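About Midside

Midside is a small research group working on robot manipulation. We study how an arm can learn to handle simple objects in a tray, and how much of that learning can be done in simulation before any hardware is switched on. The group was started by Kagiso Maluleke, who still leads it, and there are five of us on staff.

What we work on

Our main project is called Droso. It is a training method for pick and place tasks. A policy is trained on recorded demonstrations, then tested on tray layouts it has not been given before. We change where the objects stand, which way they are turned and what else is in the tray. The room, the table and the arm stay as they are.

Every test is recorded from more than one viewpoint. A view from across the room is good for checking the arm's overall path. A view from the wrist is what matters for the last short distance to the object, and most of our failures happen there.

The Droso test room in simulation, with the arm over the tray:
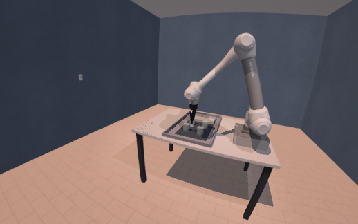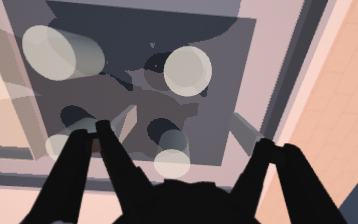
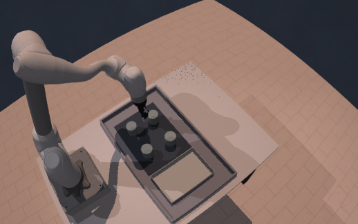
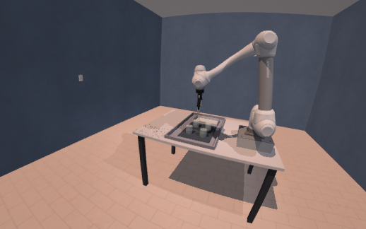

Our current training set holds 785 demonstrations. We started with 212 and found that the policy did well on layouts close to the ones it had been shown and poorly on the rest. Adding more demonstrations helped, but the bigger gain came from choosing them better. We now look at where the policy fails, group the failures by the position of the first object, and record new demonstrations for those positions only.

We ran 724 test episodes on the current version. The most common failure was a gripper that came down slightly to one side and pushed the object over. The second was a correct grasp on the wrong object. We report both kinds separately - a single success rate hides the difference, and the two need different fixes.

How we work

We write our simulation scenes on top of Ultano, our own scene builder. It keeps a record of the starting layout for each episode, so any test can be run again from the same position. If a result cannot be repeated from that record, we leave it out of our reports.

Lighting and surface colors are kept plain on purpose. We have tried busier rooms and will go back to them, but for now we want to know what the policy does with object position alone.

Moving to hardware is the next step. Our lab at Skyrme has space set aside for one arm, and the first trials there are planned for April. We expect the numbers to drop and will publish them either way.

Working with us

We take on student projects when someone on staff has time to supervise them properly. Experience with robots is useful - patience with log files is more useful. Other groups are welcome to ask for the Droso scene files and the list of test layouts. Write to the lab office at Skyrme and say which version you need.

Page last updated 10/01/2019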